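工坊笔记 > Flistham 共用办公间 > 桌椅与地面

椅子与杂物整理记
2018年2月21日
阅读时间:2分钟

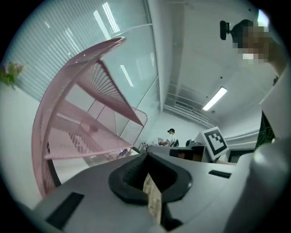

今天主要弄的是椅子。自从八月从 Grenddale 搬过来,这批椅子一直是谁顺手谁挪,到现在也没个固定的地方,我念叨了好久,总算腾出一个下午来慢慢收拾。粉色的这种金属网椅我自己最喜欢,靠背是弯的,一格一格细细的网,放在玻璃墙和竖条百叶前面,整间屋子都显得轻快;只是网面爱积灰,干抹布一擦就挂线头,还是用软毛刷顺着格子刷比较省心,刷完再拿潮布过一遍。椅子底下也请大家多弯腰看一眼,腿中间地上那个蓝紫色的小东西,像是包带或者一块布,哪位认得就领走,没人认我先收进门口的盒子里。

纸片的事也记一笔。裁下来的米色小纸片、小纸板,上面有淡淡印迹的请先别扔,说不定是 Trerwood 那批货的标签,攒齐了对着清单核一遍再处理。清单上到3285号为止都核过了,后面到3370号的还没动,谁有空谁接着来,做到哪里就在本子上画一道,字丑没关系,看得懂就好。

椅子间距我试了几种,最后定在70厘米,走路不蹭腿,坐下来也不觉得挤。Gunnlaugsson 的脚垫还剩半袋,放在工具柜第二层,哪把椅子拖起来吱吱响就给它换上,换之前记得把旧胶刮干净,我上回偷懒没刮,没两天又掉了。

下次想看看百叶的拉绳,有一边总是不太顺,也许上点蜡就好。软毛刷用完请挂回水池旁边。

联系:Flistham 工坊,188室 | © 2018 Flistham | 返回顶部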